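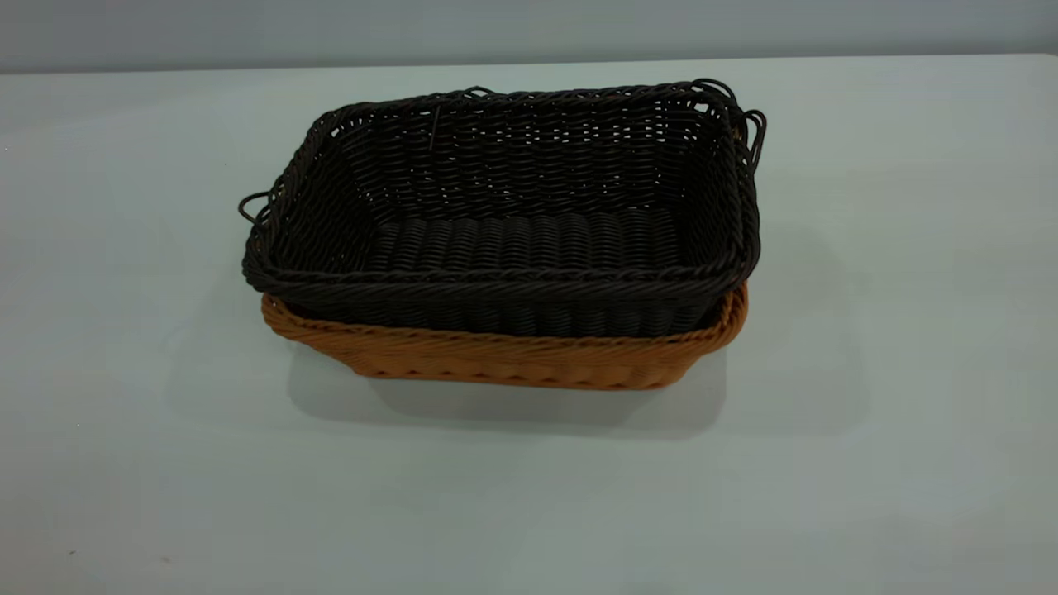 Speaker notes: Baskets on the shelf, baskets in the store
Maritza Cáceres, Haltcombe housewares evening
2 min read

Start with storage. We carry 26 basket styles, and most of the trouble comes from how they get put away after a display change.

Nest by footprint. The bigger one goes on the bottom, and both face the same way, long side to long side. If the top basket has handles on the ends, leave them above the lower rim. Don't push down to make it sit lower. That's how braided rims get bent.

Nest 2 deep at most. The Trillis stockroom went to five last July and we lost a whole shelf to stuck baskets.

Color next. Dark over tan sells better for us than tan over tan. Shoppers can see there are two baskets and ask if they come as a set. Answer: no, priced separately. Say this slowly, people write it down.

Plastic rattan-style weave: damp cloth, mild soap, air dry. A soft brush for the floor of the basket, where crumbs get between the strands. Natural weave: dry brush only.

Stray ends. Tuck them back under the next strand with a blunt needle. Don't pull. Trim only if it won't tuck.

Stock numbers, for the Aidoo people: dark is 959, tan is 785. Vireck labels go on the underside, never on the rim.

Pause for questions. Pass the samples around before the break and get them back after.

Contact: Haltcombe front desk | © Haltcombe | Back to top
This site uses cookies. Accept | Settings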